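How do you restructure kitting jobs when a robot cell takes over the picking?

Posted in Operations and Warehouse > Automation

munemetti_ops

We run a small kitting department that packs accessory boxes: cables, an insert, sometimes a power supply, into a retail carton with a tuck lid. 14 people over two shifts. Management has approved one robot cell with a two-finger gripper to handle unpacking and re-sorting of returned kits, and I have been asked to write the new job descriptions before November.

The returned kits are the ugly part of the work. Customers wind the cables every possible way, the lid does not always fold back where it should, and each box has to be opened, checked against the packing list, and either restocked or sent to rework. The integrator's proposal says the cell will do 200 boxes per shift with one operator "supervising." I can't find a definition of supervising anywhere in the document.

What I need to know:

Does the operator stay at the cell full time, or cover other stations?
Who clears faults, operators or maintenance?
Do the pay grades need to change?

We are non-union, if that matters. Existing pickers are classed as general assembly, grade 3.

Skiron

I went through this at a plant of similar size. I'll take your items in order.

Full time at the cell for the first several months, whatever the proposal says. A coiled cable is a bad object for a two-finger gripper. It has no fixed shape, the loops catch each other, and the connector end may be under the coil or hanging over the wall of the tray. Rigid parts can be picked from a taught position. Cables need a fresh grasp decision on every box, and some share of those decisions will be wrong. Someone has to be close enough to free a snagged loop before the arm drags the tray along with it. 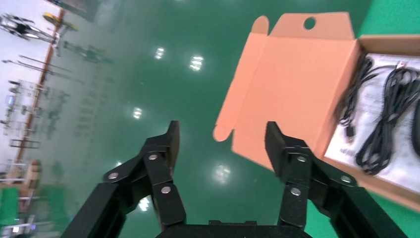 Once the stops get less frequent, you can pair the cell with a second station within sight of it. Ours was label verification. Do not pair it with anything that requires counting, because every interruption means a recount, and people end up blamed for errors that belong to the schedule.

Fault clearing should be split by type, in writing. Operators take anything that can be cleared with the cell stopped by its normal procedure and no tools: a dropped cable, a lid that fell closed, a box out of position. Maintenance takes anything involving a fastener, a finger linkage, a sensor bracket, or a repeated stop with the same code. We set the limit at 5 repeats in a shift. Without a written limit, good operators will keep nursing a failing cell along and maintenance never hears about it.

On pay: yes. The work changes from steady hand work to watching, judging, and recording. Our pickers found it more tiring for the first few weeks, and several asked to rotate. We settled on two-hour turns at the cell, which also meant more people got trained. The higher grade went to everyone who was signed off on the cell, including hours when they were working elsewhere. Paying it only for hours at the cell caused arguments over the rota and we dropped it.

One more item. Check whether 200 per shift counts boxes presented or boxes completed. Ask for the completed figure, with your own returns, cables wound as they arrive. Integrators tend to demo with neat coils.

Plurkeck

just cross train everybody and let them sort it out. we did and it was fine. fault light goes on, whoever is nearest walks over

Hye-jin Ra

I would not follow the answer above on fault response. "Whoever is nearest" means the person at the nearest bench absorbs all the stops, and their own numbers suffer for it. It is also a lockout problem if two people respond and each assumes the other has control of the cell.

I agree with most of what Skiron wrote and would add the following.

Put the inspection decision in a job description explicitly. When people unpacked by hand, they noticed bent connector pins, a wrong insert, or a worn lid without being told to look. That check was never on the work instruction, so it was not in the automation scope either. At McIver we found out through a rise in customer complaints — the cell was moving cables correctly and passing damaged ones. We added a manual check downstream and it became a full position.

Involve the pickers before the layout is fixed. Ours moved the outfeed to the other side of the cell on paper, before anything was bolted down. It took one meeting.

Finally, state in writing what happens to the hours the cell frees up. If the plan is to reassign people, name the stations. If headcount will be reduced, say so before training begins. Experienced staff will be asked to help tune the process, and they are entitled to know what they are tuning it for.

munemetti_ops

Thanks. The integrator confirmed that 200 is boxes presented. I have asked for a run with our own returns and will use the split fault list as a starting draft.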